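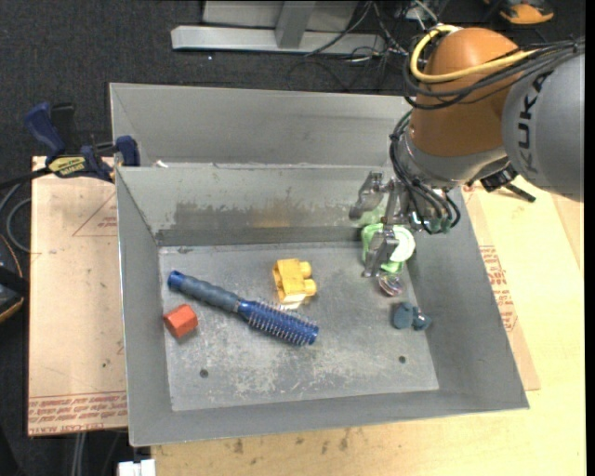
Week 2: Counting what you can't see

Right, bait uptake. Last week I rambled on about rabbit warrens, so we'll pick up at the free-feed stage. You put out plain oats for a few nights, no poison, and let the rabbits get used to the colour and smell of the trail (dyed oats come later!).

My rule on the Storkstead block was simple – if 70 per cent of the trail is gone by morning, move on. At 30, wait another night and check for roos, who love oats too.

Do your spotlight counts before and after, same track, same speed. Elba Espinoza's June counts are in the reader, page 14. Have a go at the table before the tute and bring a calculator.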